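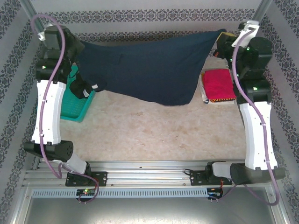 Tissu bleu marine tendu entre deux bras.

Accueil Explorer Fils Listes Profil

Manouchehr Daneshvar

1/ Fil sur le stockage des produits chimiques dans un petit atelier. J'ai passé une partie de l'automne à remettre d'équerre celui de Durnatell, site de Tolbridge. Je note ce qu'on a fait et dans quel ordre.

2/ Point de départ : un inventaire tenu sur tableur, jamais rapproché des étagères. Il annonçait 278 références. On a tout sorti, bidon par bidon, avec Farhad Azimi, qui gère les réceptions.

3/ Résultat du rapprochement : 21 produits présents en rayon et absents du fichier. Presque tous des échantillons de fournisseurs. Quelques-uns dans des flacons transvasés avec une étiquette au feutre.

4/ Un flacon transvasé garde les mêmes dangers que le bidon d'origine. L'étiquette doit suivre : nom du produit, pictogrammes, mentions de danger. On a acheté une petite imprimante et on l'a posée à côté du poste de transvasement. Avant, elle était au bureau et personne n'y allait.

5/ Ensuite, les fiches de données de sécurité. Seize rubriques. Pour le stockage on commence par la 7 (manipulation et stockage), puis la 10 (stabilité et réactivité). La 2 donne la classification.

6/ Beaucoup de nos fiches étaient anciennes. J'ai écrit à chaque fournisseur pour demander la version en cours. La plupart ont répondu vite. Pour Jirkau il a fallu relancer deux fois, la bonne adresse était en dernière page du bon de livraison.

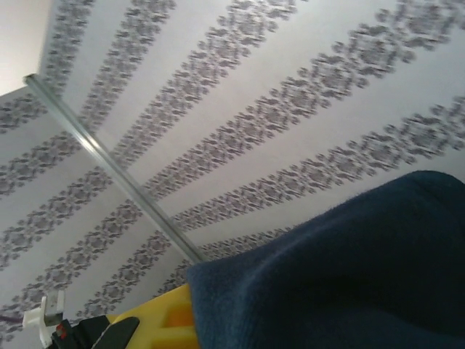 Papier peint à motif damassé.

7/ Les incompatibilités. Acides d'un côté, bases de l'autre, comburants loin des inflammables. Tout le monde le sait. Chez nous, l'eau de Javel et un détartrant acide partageaient quand même le même bac depuis des années, sous l'évier. Le mélange dégage du chlore.

8/ Deux produits peuvent porter le même pictogramme et ne rien avoir à faire ensemble. Le symbole corrosif couvre les acides comme les bases. Trier par pictogramme seul donne donc un faux rangement. On a trié par famille, avec la fiche ouverte à côté.

9/ Les rétentions. La règle qu'on a appliquée pour les liquides : le plus grand des deux volumes entre la totalité du plus gros contenant et la moitié du total stocké. Au local principal on a 2000 litres au maximum, le plus gros contenant fait 1000. Il faut donc 1000 litres de rétention.

10/ On en avait nettement moins. Les bacs avaient été achetés à l'époque des petits bidons et n'avaient pas été changés quand on est passé au grand conteneur. Commande faite chez Naseri, livrée en décembre.

11/ Chaque famille a son bac. Une rétention commune aux acides et aux bases ne sert pas à grand-chose le jour où les deux fuient.

12/ Les inflammables sont dans une armoire ventilée, fermée. On n'y met pas les cartons d'emballage. J'en ai retiré une pile entière, plus un blouson.

13/ Le volume, maintenant. On a regardé ce qui n'avait pas bougé depuis longtemps. Six produits sont partis en filière déchets dangereux, avec bordereau. Il faut vérifier ce que le collecteur accepte avant de fixer l'enlèvement, certains flacons sans étiquette sont refusés ou facturés à part.

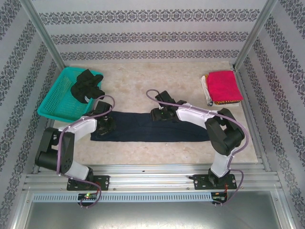 Vêtement bleu marine à plat sur le plan de travail.

14/ Question reçue en message privé : faut-il un logiciel ? Pour notre taille, non. Le tableur suffit, avec une colonne emplacement, une colonne date de la fiche et une colonne quantité maximale. Une seule personne modifie, les autres lisent.

15/ Autre question : qui a accès aux fiches ? Tout le monde dans l'atelier. Version papier dans un classeur à l'entrée du local, version numérique sur le poste de réception. Farhad remplace la page papier quand une nouvelle version arrive.

16/ L'entrée d'un nouveau produit passe par la réception. Pas de fiche, pas de mise en rayon. Les échantillons aussi. Deux commerciaux ont râlé.

17/ Reste à faire : l'absorbant. On a un sac de granulés près de la porte, il en faut un second au fond, et vérifier qu'il convient aux acides forts. Reste aussi le plan du local à refaire, l'affiché montre encore l'ancienne cloison.

18/ Correction du post 5 : pour les moyens d'extinction c'est la rubrique 5, et la 6 pour les déversements. On les a recopiées sur une page par famille, accrochée au-dessus de chaque bac. Je mettrai le modèle de page ici quand le plan sera refait.

Contact Mentions légales © Manouchehr Daneshvar Haut de page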